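Projects > Skindonholm Shared Workshop > Robots > cukance-blocks

# Cukance Blocks

Simulation files, recorded episodes and build notes for a small block sorting arm, made in the evenings at the Skindonholm shared workshop.

Maintained by Noel Layug. The gripper code is by Hanne Thorlacius. English is not the first language of either of us, so if some sentence is unclear, please write and we will correct it.

## What is in this repository

- `sim/` the simulated scene and its settings
- `episodes/` recorded runs from the simulation, in 300 files
- `bench/` drawings and cutting list for the real table
- `gripper/` code for the fingers, used in simulation and on the bench
- `notes/` our diary of the work, partly not in English

## Why we started with simulation

We share one bench with the people who repair bicycles, and in the evening we must clear everything before 22:00. A real arm cannot stay mounted there. For this reason we do most of the work on a computer first, and we go to the bench only when a motion is good enough to be worth the mounting. The mounting alone takes a good part of the evening, especially the leveling of the base plate.

The scene is kept very plain. There is the arm, a flat light platform, a plain background and colored blocks. We tried once to model the whole workshop bench with the vise and the drawers. It made the simulation slow and it did not help with the sorting, so we took it out again in version 2.

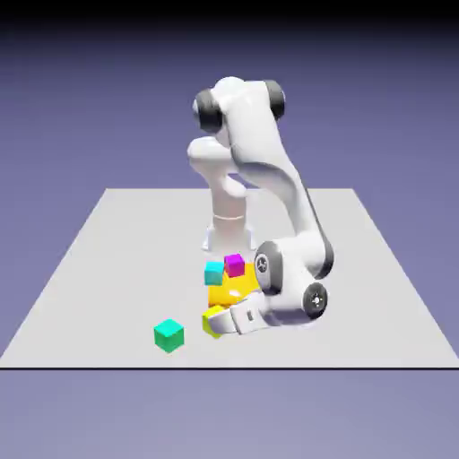 The difficult part of this project is the approach of the gripper when the blocks are close together. If the fingers come straight from above, they often land on a neighbor block. If they come from the side, they need free space near the platform, and the wrist must go very low. We let the planner choose between the two, but it gets a penalty for each contact that is not with the target block. The value of this penalty is in `sim/settings.yaml` under `touch_cost`. Please do not set it to zero. The arm then pushes its way through everything, and the episodes are not useful for training.

A low wrist has also a second problem. In the simulation the wrist can pass very near to the platform and nothing bad happens. On the real table we have cables on that side. Hanne has added a margin for the bench, called `wrist_clearance`, and it is switched off in simulation by default. Switch it on before you copy any motion to a real arm.

## The episodes

Each file in `episodes/` is one attempt to take one target block and put it in a different place. Every file contains:

- joint positions and joint speeds
- gripper opening
- position and rotation of each block
- name of the target block
- result, `ok` or `fail`

Of the 300 episodes, 200 end with `ok`. We kept the failed ones. In most of them the block turns between the fingers during the lift, and we found these files useful when we changed the finger shape.

Blocks do not all have the same size. The start positions are random, but two blocks never start inside each other. A block may start on top of another one. If you need only flat starts, filter with `stacked: false`.

## How to run

1. Install the packages from `requirements.txt`.
2. Run `python sim/play.py --episode 5` to look at one recorded episode.
3. Run `python sim/record.py` to make new ones. They are written to `episodes/new/` and do not replace the old files.

On the old laptop of the workshop the playback is slow but correct. If the window stays black, update the graphics driver first and only then write to us.

## The bench version

The real table is a flat board with leveling feet. The drawings are in `bench/`. The clamps are from Fimach, other clamps will also do if they open wide enough for the board. Rosaire Robichaud cut the blocks for us and rounded the edges a little. The simulated blocks have less rounding, and we still have to measure how much this changes the grip.

## Known problems

- Friction in the simulation is the same for all blocks. Painted blocks on the bench are more slippery than the ones without paint.
- Shadows are soft and even. A color detector trained only on our renders will probably be confused by a workshop lamp.
- The `fail` label does not say the reason. We began to add reasons in May and did not finish.

## Use

You may use the files for learning and for your own projects. Please mention Cukance Blocks and the workshop.

## Comments

**Shona Swanson:** Does the record script work with a different gripper? Mine has longer fingers and I'm not sure where the length is set.

**Noel Layug:** It is in `gripper/fingers.yaml`, the value `tip_length`. Please change also the collision shape in the same file, otherwise the planner still believes in the short fingers.

**Cherry Mae Bañez:** Thanks for keeping the failed runs. I filtered on stacked starts and the side approach makes a lot more sense to me now. One typo: the cutting list has the width and the depth swapped.

**Hanne Thorlacius:** Corrected, thank you.

Contact: the Cukance table at Skindonholm Shared Workshop | © Noel Layug and Hanne Thorlacius | Back to top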